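League Admin > Nillo Manual > Section 4: Setting Up a Season

Filed under: Guides & How-Tos, Fixtures and Tables

Section 4. Setting up a season

This section takes you from an empty Nillo account to a published fixture list and a working league table. It assumes you have finished Section 3, that your club contacts are entered, and that at least one person in your league answers email.

The examples come from the Vundura Sunday League, which has four divisions and a long institutional memory. Your league will have its own arrangements. Nillo can cope with most of them.

Creating the season

1. Sign in with an administrator login. Team managers can see the Seasons page but can't change anything on it, a fact they will report to you as a bug.

2. Go to Seasons and choose New. Give the season a name that will still make sense in June. "Season" is a poor name. So is "Season New," and so is "Season New FINAL," which is still the official title of one of Vundura's past campaigns.

3. Set the first and last match dates. Leave room at the end for postponed games. If your pitches sit next to a river, leave more.

4. Choose the points system. The default is three for a win and one for a draw.

5. Choose the tiebreakers and drag them into order. The default runs goal difference, goals scored, head-to-head.

Caution: Tiebreakers can be changed during the season, and the table will recalculate on the spot. Do this in April and you will meet people you had previously known only as names on a team sheet. 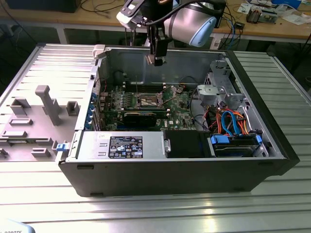 Open tower on its side, with memory slots and an expansion card.

Adding divisions and teams

1. On the season page, choose Add Division. Divisions appear in the order you create them, so start at the top.

2. Add each team to its division. Type the name the way the club spells it. Bestby Athletic and Bestby Athletic Reserves are separate teams and should be entered separately, even if the same players keep turning up for both.

3. Assign a home pitch to each team. Two teams may share one. If they do, tick Shared Pitch, or Nillo will happily schedule both home games for the same kickoff and leave everyone to sort it out in the parking lot.

4. Upload the player list for each division. The file may hold up to 176 names. Put first name, last name and team in separate columns. Nicknames go in the Notes column, where they can do no harm.

5. Look over the preview before you press Import. Players with no team are shown in orange at the bottom.

Note: A player listed for two teams in the same division is flagged as a conflict. Nillo won't pick a winner. Call both managers, listen to both versions, and use the Registered With field to record the one that comes with paperwork.

Generating fixtures

1. Open the Fixtures tab and choose Generate.

2. Enter any blackout dates: public holidays, cup weekends, the Sunday the Rathore ground is used for the dog show.

3. Set the gap between games on a shared pitch. We suggest 60 minutes on top of the match itself. That sounds generous until you have watched a Division Three side look for its corner flags.

4. Decide how many home games in a row you will allow. Two is sensible. Zero is impossible in most divisions, and Nillo will say so in a small red box.

5. Press Build. Large seasons take a while. Leave the window open and resist pressing Build again – a second press starts a second draft, and you will then have to work out which one you like.

6. Read the draft. Look at the opening weekend, the final weekend and any derby. These are the fixtures you will hear about.

7. To move a game, drag it to another date. A yellow triangle means a pitch clash. A gray triangle means a team has asked not to play that day, and you may weigh the request on its merits.
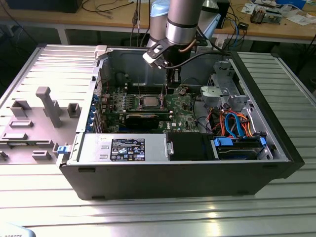
Dell tower with the CPU in its socket and blue clips along the rear slots.

Referees

Nillo can assign referees automatically if you have more referees than games. If you have checked and this is somehow true of your league, proceed.

1. Enter each referee's name, grade and available dates under Officials.

2. Add any exclusions. A referee who plays for, coaches, or is married to a team should be excluded from its matches.

3. Choose Assign. Unfilled games are listed on the right, usually at some length.

4. Fill the gaps by hand. Hemant Gautam, who looks after appointments at Vundura, works through the early kickoffs first and leaves the top division until last, on the theory that its managers complain the same amount either way.

5. Press Notify to send the appointments. Referees reply with Accept or Decline. "Maybe" is recorded as Decline.

Publishing and locking

1. Choose Preview to see the fixture list as the clubs will see it.

2. Ask someone else to read it. Kanchan Sachdeva once found a team drawn away to itself, in a list three other people had approved.

3. Press Publish. Clubs get an email with their own fixtures and a link to the full list.

4. Leave the list open for a short objection period, then press Lock.

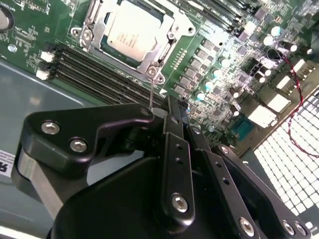 Locking stops any fixture from being moved by ordinary drag and drop, and it's the step administrators most like to put off. Do it anyway. Managers assume that an unlocked list is an invitation to negotiate, and some have remarkable stamina. What you want is a fixture list seated like that processor, with a silver metal frame around it on all sides. A locked game can still be moved with the Unlock Single Game button, which asks for a reason and prints it beside the new date for all to read. "Hangover" has been entered before. The field accepts it.

Caution: Unlock All does what it says and doesn't ask twice.

If something looks wrong

The table is blank. No results have been confirmed. Results sent in by managers stay pending until both teams agree or you step in.

A team has played more games than the calendar allows. Someone has entered a friendly as a league match. Open the result and change Type.

The goal difference is off. Check for an abandoned game. Nillo keeps the score at the moment of abandonment until you rule on it under Results > Decisions.

The wrong team is top. Check the tiebreaker order first. If it's correct, the right team is top, and you may forward this page to whoever asked.

Continue to Section 5, Entering Results.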